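The Favthorpe cell is a two-armed handling bench, set up by the Manalastas workshop in February and in regular use by March 2022. It is a friendly sort of machine to keep, provided its small wants are seen to early. Bienvenido Cruzado, who wrote the care notes, begins each shift at the wrists, where the cables loop over the joints and do most of their rubbing. 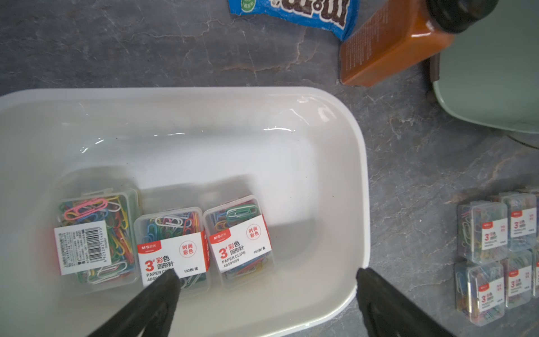
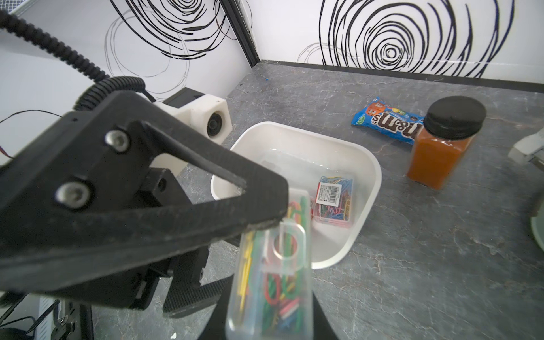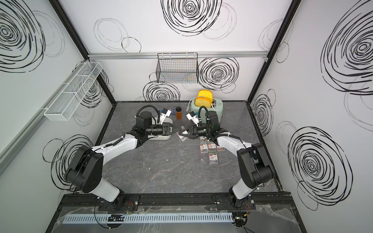 Paper clip boxes and a white tray at the bench.

Finger bolts are checked for tightness every 200 cycles, and the pads are changed in pairs — a new pad facing an old one will grip crookedly. After any work on a wrist, its camera is lined up again before the arm goes back to picking. Erlinda Dumlao's later revision of the notes adds a slow run with both arms meeting over the middle of the table, one hand kept near the stop button throughout.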